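Hivport Help > Hobbies and games > Tabletop football

Miniature goal won't stand up on a shiny mat

Posted 23/07/2020
1,691 views, 2 answers

cernolell

I have a miniature white goal with a fine mesh net and a little black-and-white football to go with it, the old pattern with the pentagons. The ball is close to a golf ball in size. They are used on a big green mat with a marbled print, which covers most of an aluminium table with slots in the top.

The goal stood up fine on bare wood. On the mat it slides back when the ball goes in and then falls over. The ball also drifts a bit after it has stopped, always the same way.

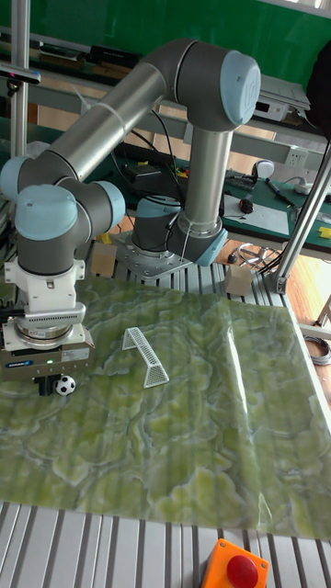 Goal on its side, ball to the left of it

I don't want to glue anything to the mat as it has to come off the table now and then. Double-sided tape held for an afternoon and left a grey mark that took ages to rub off. Is there a better way to keep the goal up? And is the ball drifting because of the mat or the table?

Edit: the mat came from Clelasen, in case anyone has the same one. It is 562 mm on the short side. I cut it down myself so that isn't a shop size.

sutter_end

Two separate problems.

For the goal, wipe the mat with washing-up liquid and warm water first, then plain water, and let it dry. New glossy mats often have a film on them and things skate about until it is gone. Do the underside of the goal as well. If it still slides, put a small blob of white tack under each back corner. Press it flat or the goal will rock. It comes off gloss without a mark if you roll it off with your thumb.

If it goes over backwards even when it isn't sliding, the back is too light. I cut a bit of flat steel bar to fit inside the bottom of mine and held it with thread through the net. Cable ties work but look ugly and the ball catches on the ends.

For the ball, put a spirit level on the table with the mat off, then again with it on. If the first reading is level and the second isn't, you have something under the mat. Is it lying flat over the slots? A thin one can sag into them. Also look at it from low down at the side. On a shiny surface you can follow a reflection along, and where the streak bends the mat isn't flat.

Comment from cernolell: Table is level with the mat off. I looked along the reflection on the right-hand side as you said and will try washing it next. The mesh piece is on the mat again here.
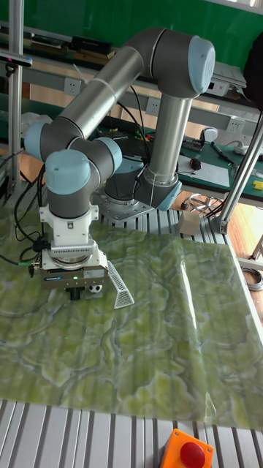
green_baize_fan

Get rid of the mat. Gloss is no good for any ball game. Felt is cheap and nothing slides on it.

Comment from sutter_end: Felt will slow a ball that small right down. Fine if you only want it to stay put.

Comment from cernolell: I'd like to keep the mat. Washed both and it slides a lot less, still needs the tack. Found a crease under the mat near one edge, left from when it was rolled up in April. I have 2 heavy books on it overnight and will see if the drift goes.

This thread is open to replies.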